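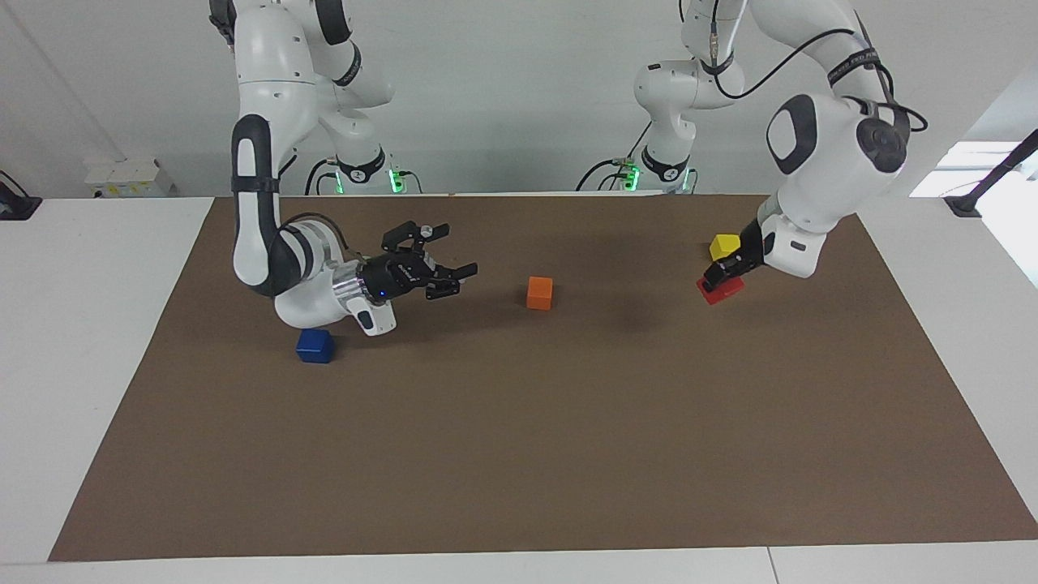
*El tapete marrón sobre la mesa blanca, con el cubo azul y el bloque rojo encima.*

**¿Cómo quito los pliegues de un tapete grande?**

Buenas tardes a todos. Perdonen mis errores, el español no es mi primera lengua. Compré un tapete marrón para cubrir mi mesa blanca y lo uso para trabajar con piezas pequeñas, cubos y bloques. Llegó doblado y después de 12 días todavía tiene unos pliegues débiles. No son altos, pero me molestan cuando quiero alinear las piezas. En la etiqueta no dice el material. ¿Puedo usar la plancha? ¿Y es necesario pegarlo a la mesa?

Publicado por **Letutero**, 22 de julio de 2023

---

**Tedesco**

Sin saber el material, yo no usaría la plancha directamente. Lo que hice con el mío:

1. Lo puse al revés sobre una superficie plana.
2. Coloqué libros pesados encima de cada pliegue.
3. Esperé 2 días sin moverlo.

Quedó casi liso. Si quiere probar con calor, ponga un paño de algodón en medio, la plancha al mínimo, y empiece por una esquina. Para fijarlo, me bastó con cinta de doble cara en las esquinas.

**Bilent**

cómprate otro que venga enrollado y ya está

**Dolley**

Estoy de acuerdo con los libros. También se puede enrollar en sentido contrario al pliegue, sobre un tubo de cartón, y dejarlo así una noche. El mío mide aproximadamente 100 centímetros de largo y no lo he pegado nunca, su peso es suficiente. Después guárdelo siempre enrollado.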